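Moving Rimmed Parts From Open Shelving to a Carry Bin

Hornico Storeroom Notes
Last updated 7 July 2022

This procedure covers clearing light molded parts off a shelf and into a plastic bin that already holds cartons. It applies to parts with a raised rim and a hollow side, of the kind kept on the yellow shelving. It does not cover glass, liquids, or anything with a sharp edge.

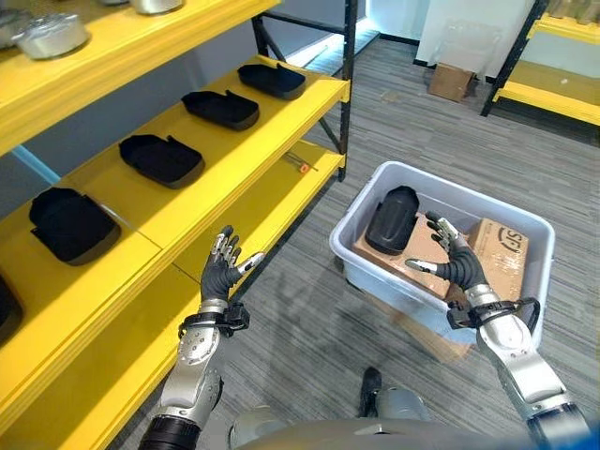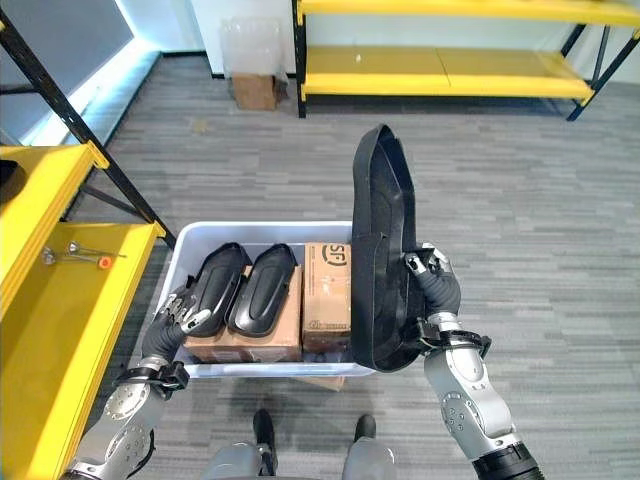
White bin with two cardboard boxes in it. Black rimmed parts on the middle shelf (first picture) and in the bin, on top of the left box (second picture).

What you need

One rigid plastic bin with straight or nearly straight walls
The parts to be moved
A bench scale reading in grams
Paper labels and a marker
A dry cloth
Packing paper, only if the bin will leave the building

Gloves are optional. Thin coated gloves help with smooth rims. Thick leather gloves make it hard to feel whether the rim is seated and are not recommended for this job.

Setting up the bin

1. Put the bin on the floor next to the shelving, long side facing you. Leave enough room to stand between the bin and the shelf without stepping over either.

2. Check the floor under it. Carpet is fine. On hard flooring, put a mat under the bin or it will creep each time something is lowered against a wall.

3. Look over the bin for cracks at the corners and under the rim. A bin with a cracked corner can be used on a shelf but should not be carried.

4. If the bin is empty, weigh it and write the weight on the label. The Finska bins we use come in at 2,572 grams without a lid. Other bins will differ, including older Finska ones, so use the scale.

Placing the cartons

Cartons go in first and stay at the bottom. If there are two, stand them side by side. A carton that is taller than its neighbor should go at one end, so that the lower carton gives a single flat area for the parts.

Turn any carton with a shipping mark or printed line so the print can be read from above or from the front of the bin. Do not cover a carrier's label with tape. If a carton has been wrapped in clear tape and the tape is lifting, press it down or cut the loose end off. Loose tape catches on rims.

Small items already at the bottom of the bin can stay there if they are on the packing list. If they are not on the list, take them out before the cartons go in. Retrieving a screwdriver from under two cartons takes longer than the rest of the job.

Check that a carton will bear weight before using it as a surface. Press the top with a flat hand. If it gives by more than a finger's width, fill it with paper or move it somewhere else. Cartons that were opened and taped shut a second time are usually the weak ones.

Taking parts off the shelf

1. Start with the part nearest the front edge of the shelf and work back. Do not reach over one part to get at another.

2. Identify the rim and the hollow side. Grip the rim with the thumb on one side and the fingers curled over the other. Do not lift by the floor of the hollow, which on some parts is thinner than the rim.

3. Lift straight up until the part clears the shelf, then draw it toward you. Dragging scuffs the underside and leaves black marks on the shelf.

4. If there is a notch in the rim, keep the fingers off it. The rim flexes at that point.

5. Wipe the hollow with the dry cloth. Textured surfaces hold dust, and the dust ends up on the cartons.

6. Take one part at a time. Two can be carried together once you know the weight and the grip, but nothing is gained over a distance of a step or two.

Leave other items on the unit alone. Metal containers on an upper shelf do not need to be moved for this procedure. Hand tools on a lower shelf can be returned to the tool drawer afterward.

Lowering parts into the bin

Hold the part upright above the bin, narrow end up if it has one. Lower it past the rim of the bin before turning it. Turning it above the rim is the usual cause of chipped edges, and it also knocks the parts that are already in place.

Set the first part on the lower carton, close to the bin wall. It may lean slightly against the wall. A lean is acceptable as long as the part does not rock when touched.

Set the second part next to the first at the same angle. The rims should lie alongside each other. If one rim rides up over the other, lift the second part out and place it again. Pushing it down will wedge the pair.

Use the free hand to steady the parts already in the bin while the next one is coming down. Keep that hand low, near the end wall, and out of the path of the part being lowered.

A third part can be placed in one of three ways:

Upright in the gap between a carton and the bin wall, if the gap is wide enough to take it without force
Nested in the hollow of another part, if the two are the same model
Flat across the first two, as a last choice

Nesting saves the most space but can leave shiny spots on textured surfaces. For parts that will be visible in use, put one sheet of packing paper between them.

Weight

Single-hand carry limit for our bins is set by the handles, not by the walls. For the Clustholm job in April each molded part weighed 312 grams, so the parts added little and nearly all of the load was in the cartons. That will be the case for most packs of this type. If the scale shows a large jump after adding one part, something else has gone in with it.

Record the gross weight before the lid goes on. On the same job one bin read 2,822 grams with a single carton at the bottom, and the difference from the empty weight was correct for that carton. Doing this sum at the carton stage makes later errors easy to find.

Weigh on a level surface. Bench scales placed on carpet read low and will drift.

Labeling

Put the label on the short end of the bin, upper left. It should show the bin number, the shelf the parts came from, the part count, and the gross weight. Kettunen shelf codes are written shelf first, then bay. The 35 in code M-35 is a bay, and M is the middle shelf.

Write the part count after the last part is in. Do not copy it from the packing list.

If the bin is going back to the same shelving, measure the gap between shelves first. A bin with an upright part in it may be too tall to slide in, in which case lay the part down or store the bin on the floor beside the unit.

Common problems

Part will not sit flat on the carton. Check for a raised tape seam under it. Rotate the part so that the seam falls inside the hollow or outside the rim.

Cartons slide apart when the bin is lifted. Fill the space between the taller carton and the end wall with folded paper. Do not tape the cartons to each other if they are going to different addresses.

Parts rattle. Lay one sheet of paper over the cartons and set the parts on that. More than one sheet makes them slide.

Lid will not close. Take out the upright part first and try it flat. If the lid still does not close, split the load into two bins. The lids are not designed to be strapped down over a projecting part.

Rim marks on the carton. These are cosmetic. If the carton is being sent on to a customer, put card under the parts.

Unpacking

Reverse the order. Remove the upright part, then the pair on the lower carton, then the taller carton, then the lower one. Return parts to the shelf from the back forward, hollow side the same way for the whole row, with a finger's width between them so that the rims can be gripped the next time. Strike the part count through on the label and leave the empty weight showing.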